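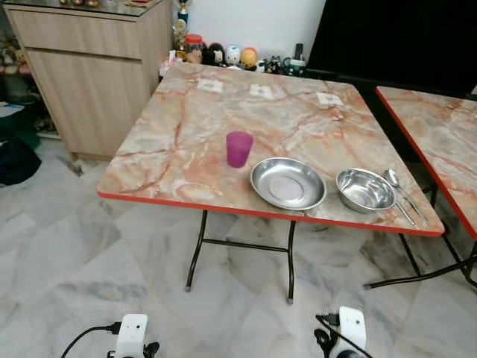 Meals room, report for the second half of the grant

Dear Ihor Pasichnyk,

I send you the report on the meals room of the Warkora house, which your fund Vumum supports. It covers the months from August until now. Of the 257 requests for evening meals that came to us in this period, we could accept 200. The others we passed to the Jimik kitchen, and they were kind to take them.

The folding tables do their work well. When we have a class in the same room, we fold them and put them to the wall, and two people need some 16 minutes to open everything again. The black legs have small gray feet, so the marble floor has no scratches from them so far.
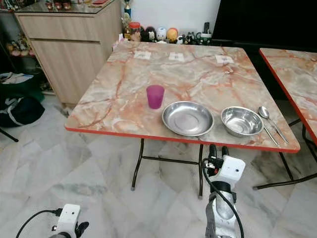 Our spending on tableware is now finished. We paid 564 from the line "small equipment" and nothing is left to pay there. We chose one set per person, and we keep it simple: a plastic cup, a steel plate, a deeper steel bowl and the utensils. The order from left to right is the same each time, with the spoon next to the bowl, and new helpers learn it in one evening. Steel was more expensive than we planned – but we lost many glass plates last year.

For Ramadan we would like to open the room later in the evening and to buy more cups. I will send a separate request with the prices. Please tell me if you prefer to receive it by post.

Jan 28, 2023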